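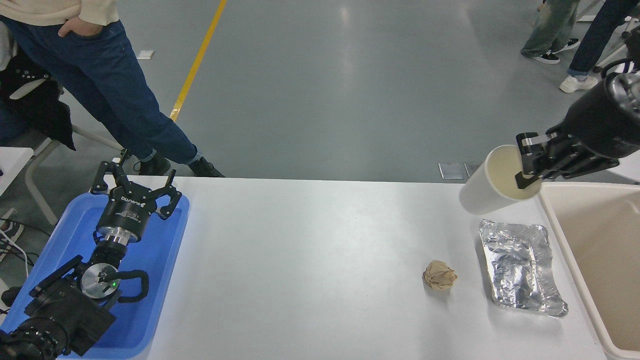 Figure 3. Table clearing with mixed disposables. The right arm holds the paper cup on its side above the foil tray; the left arm rests in the blue tray.

4.2 Clearing a table of disposables

The second chore in our set is the one most often asked for by the two canteens we spoke to at Miltadport: taking used disposables off a table and putting them in a bin. A person does this with little thought, often with several items in one hand. For a two-armed machine it remains a fair test, as the items differ in stiffness and weight and none of them has to be in any particular place at the start.

We use three kinds of item. The paper cup has a known shape when new, but its wall gives way under a firm grip, and a cup held by the rim will swing as the arm speeds up. The ball of brown paper has no fixed shape at all, and a grasp planned from one view may close on a loose fold. The foil tray is the hardest. Its surface throws back bright patches that upset depth readings, and its sides bend when pressed.

Clearing was run under the Cultska controller with the same settings as in Section 4.1. An operator could stop either arm at any time. A trial was counted as complete only when all items were in the bin and both arms were clear of it. Items that fell to the floor were left there and the trial was marked as failed, even where the remaining items had been cleared. Rallis and Myklebust marked the trials separately and settled differences by going back over the recordings.

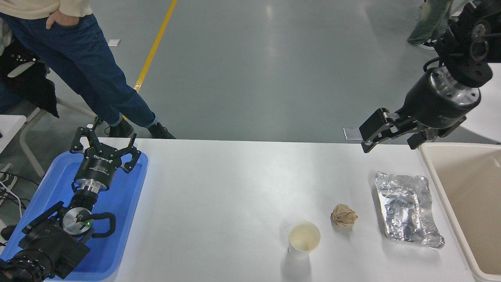 Figure 4. Cup, paper ball and foil tray on the table, with the right gripper above the far right edge, between the tray and the beige bin.

Of 80 trials, 34 were complete. Most failures involved the foil tray. When the fingers closed on a side wall the tray tended to fold and turn about the grip, so that its far end caught on the edge of the bin. Grasps on the rolled rim did better, though the planner chose them less often than we had expected. The cup was seldom dropped but was often crushed, which does no harm when the item is waste and would matter a good deal if the same grasp were used on a full one.

The bin stands at the right-hand end of the table, and this layout favours the right arm. In the trials reported in this section the left arm was used only for items that the right arm could not reach. Spanos has argued that this makes the task a one-armed chore in practice, and we accept the point for small loads. Passing items from one hand to the other is treated in Section 4.4.

Speed is a separate matter. Even complete trials were much slower than a member of canteen staff doing the same work, with most of the time spent in planning between grasps. We would not put the system forward for daily use on these results. A site with few kinds of waste and a wide bin might see some benefit; foil should be kept out of the mix until rim grasps can be chosen reliably.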